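Programmes > Arinier Tenants' Fund > Progress reports

Usudberg Shared Kitchens: second progress report
Sep 11, 2018
Submitted by Leena Riihimäki, Project Manager

During August the kitchens at Brirkia and Zhuravel were open on all planned days. Tenants made 122 bookings, most of them for evening use. The deposit has been set at 20 euros per household and is returned when the key is handed in.

Replacement of the extractor at Zhuravel is delayed. The supplier has confirmed a new delivery date and Wendelin Bühler will oversee fitting. The sum of 2000 euros set aside for this work remains unspent, and we request permission to carry it forward to the next period.

Ilze Siliņa has completed hygiene training with four tenant groups. Revised house rules on storage and washing-up are attached as Annex B.

Contact: Precious Van Wyk, Grants Office | © Arinier 2018 | Back to top 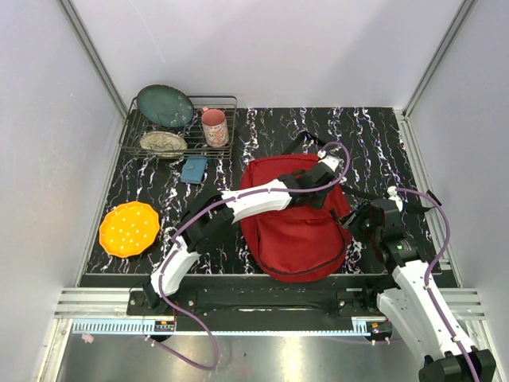
Plates in a wire dish rack.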